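Two-operator handling protocol

The two-operator handling protocol, often called the Dranby protocol after the workshop where its first version was drafted, is a set of good-practice rules for recording object handling with hand-held grippers. It covers sessions in which two people, each holding one gripper, work on the same object at a shared work surface. It is a voluntary guide, and laboratories that follow it are free to tighten or relax most of its rules, so long as they write down what they changed and keep that note with the recordings.

Background

Hand-held grippers became popular as a way of gathering examples for robot learning without tying up a robot arm. A person holds the tool, performs the task the way they would like a machine to perform it, and the camera on the tool records the whole thing from close to the fingers. For a single person working alone, most groups got by with a page or two of house rules. Once two people began reaching over the same table, though, those house rules started to pull in different directions, and recordings from one group were often of little use to another.

The protocol grew out of an attempt to tidy this up. Amirhossein Rahimi, then working at Prosden, had been collecting house rules from colleagues and sorting them into those that everyone seemed to share and those that were really just local habit. Encarnación Segura, who looked after training for new operators at Heywood, brought a good deal of practical experience and (by most accounts) a firm preference for short sentences. Their joint draft was discussed at Dranby one May, and the version in common use today still follows its outline quite closely.

Scope

The rules apply to rigid and semi-rigid objects light enough to be lifted comfortably by either operator alone, with an upper limit of 600 grams including any contents. Food containers, boxes, bottles and the like all fall within this. Cloth, cable and anything sharp or heated are left out, and a group wishing to work with them is asked to write its own supplement.

Starting position

Each take begins with the object at rest and both grippers clear of it. The operators stand or sit so that neither has to reach across the other, and each keeps to an agreed side of the object until the task calls for something else. For long objects, the usual choice is one operator at each end, with the fingers open and the object lying lengthwise between the two tools.

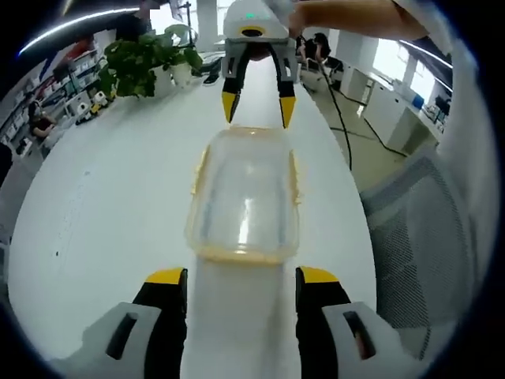 Two hand-held grippers at opposite ends of a clear plastic food container.

The protocol asks that the work surface be plain and that it contrast with the fingertips, although it stops short of naming any particular color. Clear plastic gets a paragraph of its own. Transparent walls let the table show through and throw back glints of light, and both of these can confuse software that looks for edges. Operators are not asked to avoid such objects – quite the opposite, as they turn up in every kitchen – but the session sheet should say that the object is transparent and note which lights were on.

Other people may be present in the room. The guide takes a relaxed view of this and asks only that everyone who may be recorded has agreed to it beforehand, and that bystanders stay out of the reach of both tools while a take is running.

The lead and the second

At any moment one operator is the lead and the other is the second. The lead makes contact first, and the second waits until the lead's grip has settled before closing in. Roles may change in the middle of a task, for example during a handover, but the change is spoken aloud, with a single agreed word. Many groups say "yours." The Heywood training notes prefer "taken," spoken by the person receiving the object, and the protocol happily accepts either one.

While waiting, the second keeps the gripper still and the fingers open. New operators find this surprisingly hard, and a tool that wanders about above the object is among the most common reasons given for setting a take aside.

Grip and contact

Fingers should meet the object on opposite faces and at matching heights, with the tips doing the work. The advice is to close slowly, pause, and only then lift, tilt or turn. Thin-walled containers are best held with just enough pressure to keep them from slipping, as a squeezed wall bends inward and changes the shape the camera records. An object standing on one end is steadied by the lead for as long as the second is working near it.
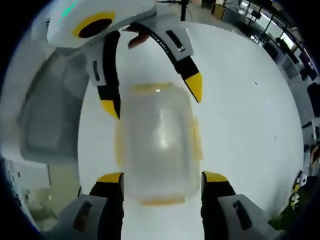
Takes and rejected takes

A full session under the protocol is 500 takes, split into blocks with a rest between them. Operators swap sides after each block, which evens out differences in height, reach and handedness. Rejected takes are kept and labeled as such, with a short reason in plain words. Early drafts had called for deleting them, but readers at Irport argued that a fumbled grip has a value of its own, and the rule was changed before the text was settled.

Session sheet

The session sheet has 17 entries. Most are simple matters such as the object, the surface, the lighting, the roles at the start, and whether either tool was adjusted between blocks. Fingertip wear has its own entry, and worn tips are to be replaced in pairs.

Reception

The protocol has been generally well liked for being short enough to read over a cup of coffee. The main complaint concerns the spoken handover word, which some groups consider unnecessary when the operators know each other well. Version 2 keeps the rule but allows a nod in its place where sound is being recorded for other purposes. The weight limit has also been questioned, and a supplement for heavier household items was under discussion at Prosden when that version came out.

See also

Hand-held gripper
Learning from demonstration
Object handover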